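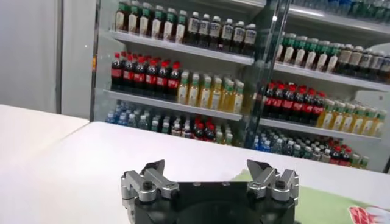
Print this page | E-mail to a friend

Search: enter keyword or item no. Go

Drulix Heated Airer Cover and Dehumidifier Set
Reviewed and stocked by Kenneth Forsyth

I held off listing the Drulix for the best part of two winters. The trade has been full of drying gadgets ever since electricity went up, and most of them are a fan heater in a nylon bag. The maker's leaflet calls this one "a laundry room in a box". It is a folding airer, a zip-up cover and a small dehumidifier that sits underneath. Whether that is worth the money depends a good deal on what you are doing now.

What you get

The airer has 9 bars and folds flat enough to go behind a door. It stands 147 cm tall with the cover on, so measure first if you mean to put it under a sloping ceiling or a wall cupboard. The cover zips down the front and has a flap at the back for the flex. The dehumidifier is a separate unit and can be used by itself in a bathroom or a spare room, and I suspect a fair few of you will end up using it mostly for that.

Pegs are not included. The leaflet shows some.

Does it dry clothes?

Yes, but not in the time printed on the carton. The carton says a full load overnight. I put in what I would call a full load (two sets of towels, shirts, some pillowcases) at ten in the evening, and at seven the shirts and pillowcases were ready to put away. The towels were not. They wanted turning and another morning. Jeans took as long as the towels, and the waistbands longer.

If you leave gaps between things it does better. That is true of a piece of string in the garden, and I don't see why it should count as a feature.
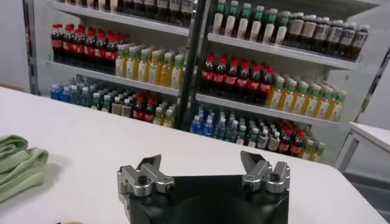
Towels are the fair test of any airer. Anybody can dry a tea towel. A thick bath towel doubled over a bar has four layers trying to get rid of the same water, and the fold along the top is always the last bit to go. The cure is a wider bar or a longer one. Drulix have given us neither, so you hang big towels over 2 bars with a dip in the middle and lose the space for something else. The older Girkow airer, which we still have, has fewer bars but sets them further apart, and for a household with a lot of towels I would sooner sell you that.

Softness is another claim I can't stand behind. The leaflet says laundry comes out "fluffier than a tumble dryer". It doesn't. Towels come off any indoor airer a bit stiff, and a good shake before hanging and another before folding does more for them than the cover does. Go easy on fabric conditioner too. It makes them feel nice in the hand and worse at drying your back.

Running cost

I am not going to print a figure. The maker does, and it rests on a tariff I have never been offered. The plate on the dehumidifier gives its wattage, your bill gives your unit price, and you can do the sum in the shop with a pencil. The carton also promises 2000 drying cycles. I have no way of checking that and neither, I would guess, have they. 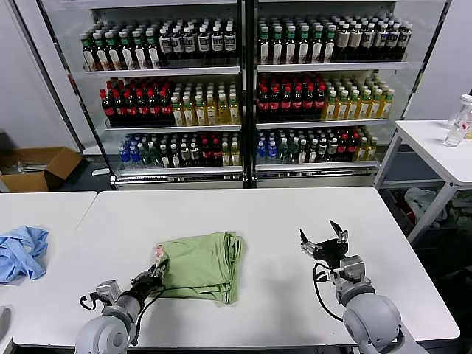 Fold things while they still have a trace of warmth in them and you can skip most of the ironing, towels and cot sheets above all. Don't put them straight into a closed cupboard, though. Leave the pile out on a table for an hour or so. Damp hides in the hems and under the care label, and a cupboard that smells in January usually started with one towel put away too soon.

Cleaning and spares

Wipe the bars. Empty the tank. The filter pulls out from the side and wants rinsing more often than the booklet admits, particularly with pets. Spare covers are listed but have been slow to arrive. Sosia make a cover that fits if you don't mind the zip being at the side.

Would I buy one?

For a flat with no outside line and a damp problem, probably. For a house with a garden and a warm landing, no.

Reader comments (3)

Chien
Agree about the towels. Mine get moved to the bannister every time. Cover is decent.

pegbag
Does the dehumidifier turn itself off when the tank is full? Can't find it in the leaflet.

K. Forsyth
Yes it does, and a red light comes on. Page at the back, very small print.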